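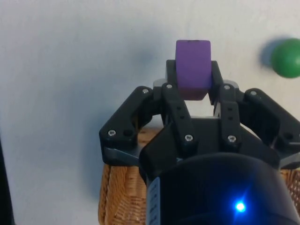 Hiwot Wako reckons a folding picnic table should never be reviewed until it has met a hill, and she wrote in to say so after my piece on the Gevora in September. Fair enough. She had hers on a slope above the river and the sausages left before the guests did. I had tested mine on a patio, which is to outdoor furniture what a car park is to a tractor.

So I have spent a month with the other one everybody asks me about, the Herrero Trollside, and I have taken it up things.

First, the name. I can't find a troll anywhere in the leaflet, or a side that differs from the other sides. It is a table for four people who like each other, or two who don't. It folds in half like a suitcase, weighs 7 kilos and has a handle placed so that the catch raps you on the knee with every second step. By the top of the hill I had developed a sort of sailor's walk.

Putting it up is quick once you ignore the leaflet, which shows the legs going on in an order that leaves one over. Open the case, pull the legs down until they click, turn it the right way up. My best time was 40 seconds. My worst was the first, and ended with Purificación Pacheco taking it off me.

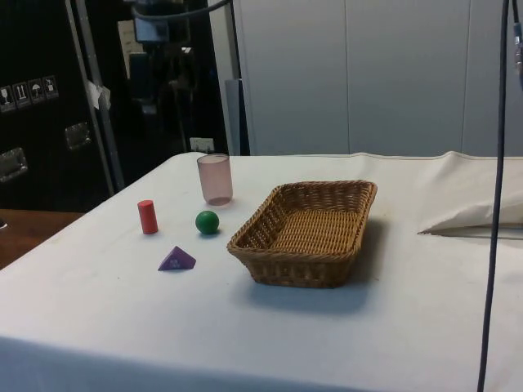
The legs are where the money went. Each one extends on its own, with a twist collar that held firm on grass, shingle and a bit of Wales I would call a cliff. The Gevora has one adjustable leg and three that hope for the best. On the Trollside I got a full mug of tea to stay put with the whole table pointing at the sea, and drank it feeling rather smug.

The top is less clever. There's a seam down the middle wide enough to swallow a teaspoon, and crumbs go in there to start a new life. Wiping it is a two-cloth job. It also marks if you put a hot pan on it, as I now know, and so does anyone who comes to lunch.

Then there are the benches, sold separately, because of course they are. I sat on the display pair in the shop and got up again. Bring your own chairs.

Price: £31 more than the Gevora, which sounds a lot until you've chased a sausage. If you only ever eat on a patio, buy the cheaper one and spend the difference on better sausages. If you go anywhere with a gradient, get this, and carry it in your left hand so the catch hits the knee you care about less.

Four stars. It would have been five with a handle designed by someone who has legs.

Next month, cool boxes. I've had the Ginetti in the boot since the last bank holiday and I'm a little afraid to open it.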